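Home | Household | Desk and Office | Writing Tools | A to Z

Pen cup

Print this article | E-mail this article

A pen cup, also called a pencil cup or desk cup, is an open container used to keep pens, pencils and markers upright on a desk or table. It is one of the simplest pieces of desk equipment and is found in homes, schools, banks and shops.

Form and materials

Most pen cups are round and a little shorter than the pens they hold. Ceramic, metal, wood and plastic are common. Many people use something made for another purpose, such as a mug, a food can or a paper drinking cup. A paper cup costs almost nothing but tips over easily when a heavy marker leans against the rim. A few coins in the bottom help.

The maker Huso sold a weighted steel model for many years. Dastard, a stationery firm, offered a square one with 2 compartments, and its first run of 2,000 sold mainly to schools.

Use

Ballpoint pens may be stored either way up. Markers dry out if the cap is loose, and some makers advise keeping them cap down or flat. Pens left loose on a table roll, get covered by papers and are often lost, so the usual habit is to return each one to the cup after use.

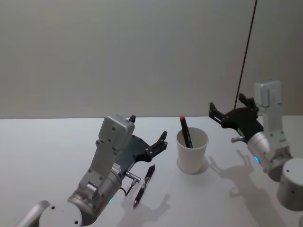
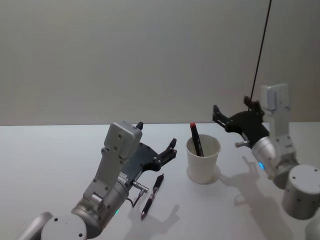
Cleaning

Dust, eraser crumbs and ink collect at the bottom. Ceramic and metal cups can be washed with dish soap. Paper ones are thrown away when stained or soft.

See also: Pencil case, Desk tray, Inkwell

Comments (3)

Zamness: The Huso one scratches a wood desk. Put felt under it.

Tian: I keep my markers flat in a drawer and they last longer.

Zamness: Mine dried out in a drawer too. Cheap caps.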